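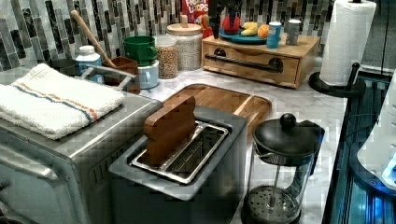 MEDIA RELEASE
For immediate use, March

Kastitex opens Pirihi showroom, kitchen linen range goes on sale same day

PIRIHI - Textile maker Kastitex will open its first showroom in Pirihi this month, in the old Zodard paint store on the main street. Doors open 10 am. Parking at the rear, enter off the lane.

The showroom carries the full Prilta range of kitchen linen: tea towels, terry hand towels, oven mitts, aprons, table runners. 22 colours. Seconds and end-of-roll pieces on the back tables, priced as marked, no holds.

Prilta was sold by mail order only untill now. Customers kept asking to feel the cloth before buying, fair enough. Swatch books for every colour will be on the counter and can be borrowed overnight with a deposit.

Also at the showroom:

- Hemming and name tapes while you wait, up to five items per person
- Old towel drop-off. Clean and dry please, any brand, any colour. Goes to animal shelters in the district
- Trade desk for cafes, motels and B&Bs, open from 7 am
- Care advice, including how to get grey out of whites without bleach

The opening creates three full-time jobs and two part-time ones, all filled locally. The cutting room stays where it is and mail orders carry on as normal. Postage rates unchanged.

"We've been behind a roller door for years. Time to have a shop," the company said in a statement. "Come in, have a feel of the towels, take some home and wash them hard. If the colour runs, bring them back."

Opening offer: buy three Prilta tea towels, get a terry hand towel at half price. In store only, while stocks last. Not valid on seconds.

Trade price list and colour chart availble on request from the Kastitex office. Media welcome from 9 am, before doors open, please let us know if your coming so there's enough tea.

ENDS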